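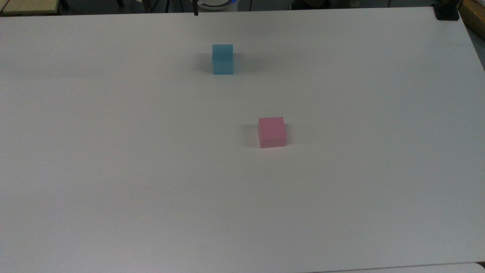
etby_collections
Data Collection Coordinator, Plonville Site
Topic: Start states for the two-block task, request for comment

The Plonville site has completed the April portion of the two-block set for the Mirani policy. The set now holds 2,928 episodes. Each one opens as above, with one blue block and one pink block apart on the white table and the arms out of view. The operator then places the pink block on the blue one.

We ask members to comment on one proposal before the next portion begins. Operators currently choose the start positions themselves. We propose to replace this with a printed list of 200 positions, to be used in order.

----------

soltska_training
Model Training, Soltska

We support the proposal. In our review of the April episodes, the pink block was nearer to the operator than the blue block in a clear majority of cases. The policy has learned this habit. When the order is reversed, it reaches toward the near block first and must correct itself.

----------

plonville_ops3
Operator, Plonville Site

I must register an objection. A list slows the work. Under the present method a reset takes 3 seconds. In a trial with printed positions it took 19, as the operator has to read the line, find the spot and check it. The same effect could be reached by asking operators to swap the two colors after each episode.

----------

soltska_training
Model Training, Soltska

Swapping colors would address the order of the blocks. It would not address the spacing. The picture at the head of this thread is typical: a wide gap on the diagonal, and nothing in the near half of the table apart from a small dark speck close to the pink block. We hold very few episodes in which the blocks begin close together or near the front.

----------

mirani_qa
Quality Review

On the matter of the speck, the cleaning step in the operator guide remains in force. Marks on the table should be removed before recording.

----------

plonville_ops3
Operator, Plonville Site

Noted. I would still prefer that small marks be left in a share of the episodes. Tables at customer locations will not be spotless.

----------

mirani_qa
Quality Review

That would need to be a separate set with its own label. We do not agree to mixing the two.

----------

etby_collections
Data Collection Coordinator, Plonville Site

The comments have been recorded. The list will be used for the first 200 episodes of the next portion, with operators free to choose positions after that. Reset times will be logged for both groups and posted in this thread. The question of table marks is deferred. Operators should clean the table as the guide directs until further notice.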